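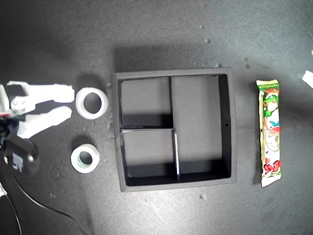
About Matance

We help small companies pick software they will still be using in December. Kálmán Kiss and Aino Keskinen started the firm with 2 laptops and a long list of invoicing tools they regretted buying.

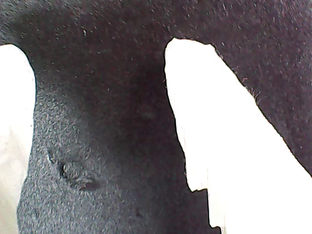
Sanaa Belkadi wrote to us that our first report saved her company from paying for the same calendar 4 times. We have been quoting her ever since - with permission, mostly.

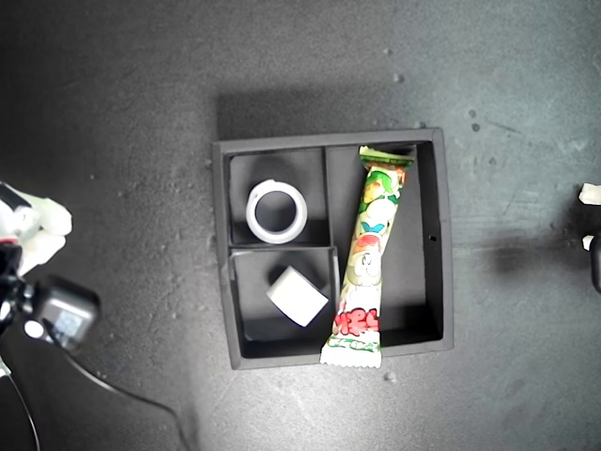

Sorted into compartments

There are 13 of us now, and we take on 20 clients a year. Győző Virág handles contracts and reads the renewal clauses so you can go home on time. We sell no licenses and take no commissions,
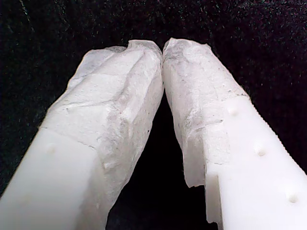 so when we tell you to keep your old spreadsheet, we mean it. Our invoice will still arrive.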